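Workshop Tips: Sharing a Bench With a Pick-and-Place Arm

By Esther Rashidi
Updated 12/01/2025

The assembly room at Prollance has 15 people and, as of September, five benches with an arm on them. The arms do the sorting and placing. The people who used to do that now load parts, check the first few pieces of a run and clear stoppages. Most of the tips on this page came from them.

Start of shift

Wipe the fingertips with a dry cloth. Skip the solvent. Vega Pacheco used degreaser on a set in the first week and the tips went tacky.

Wipe the bench too. Dust and wood crumbs get under a part and tilt it, and a tilted part gets picked up crooked.

Check the screws at the gripper with a hex key. Snug is enough. If one turns more than a little, write it on the bench card so the next shift knows to look at the same one.

Look at the light. Glare on a varnished bench top moves through the morning, and a part that was found fine at opening can be missed later. Pull the blind or turn the lamp. Taping brown paper over the shiny area also works.

Setting out parts

Leave space around each part. The fingers have to come down on both sides of it without touching, so parts pushed together in a row are no good. On our benches a thumb's width is plenty.

Put the part square to the gripper if you are placing it by hand. Try a plain block before you run anything that scratches. We keep a box of them in the drawer under bench two.

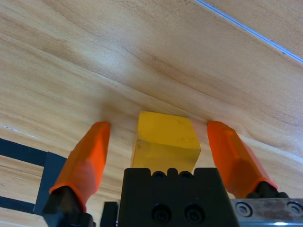 Yellow block between the open fingers, with a gap on each side.

Close the fingers slowly the first time. If the block slides to one side before it is held, the approach is off center. Back out and correct it there. Don't tighten the grip to make up for it, or you will be replacing fingertips every month.

Keep rulers, trays and cups back from the pick area. Anything you need within reach goes on the far side of the bench, always in the same spot.

Clearing a stoppage

Press stop first, even if the arm is already still. Then take the part out from the front. Reaching over the top puts your sleeve near the wrist joint.

Reset, run one piece, watch it all the way to the bin, and then walk away.

If it stops again on the same part, pull that part and carry on. Jeptoo Bakilana logged 823 stoppages on paper before we changed the trays, and a lot of them were the same bent clips going around again.

What has changed for people

Hands hurt less. Feet hurt more, with the walking between benches. Get a mat for each bench and swap benches at break.

The job is quieter and it is easy to drift. Liesbeth Stevens sets a kitchen timer for 20 minutes and does a lap when it rings. The rest of us have picked that up.

Keep one bench for hand work. New starters should sort by hand for their first few shifts so they know what a good part feels like. Kipchumba Laizer runs that bench and will show anyone who asks.

See also: Labeling bins, Storing hex keys, Floor mats compared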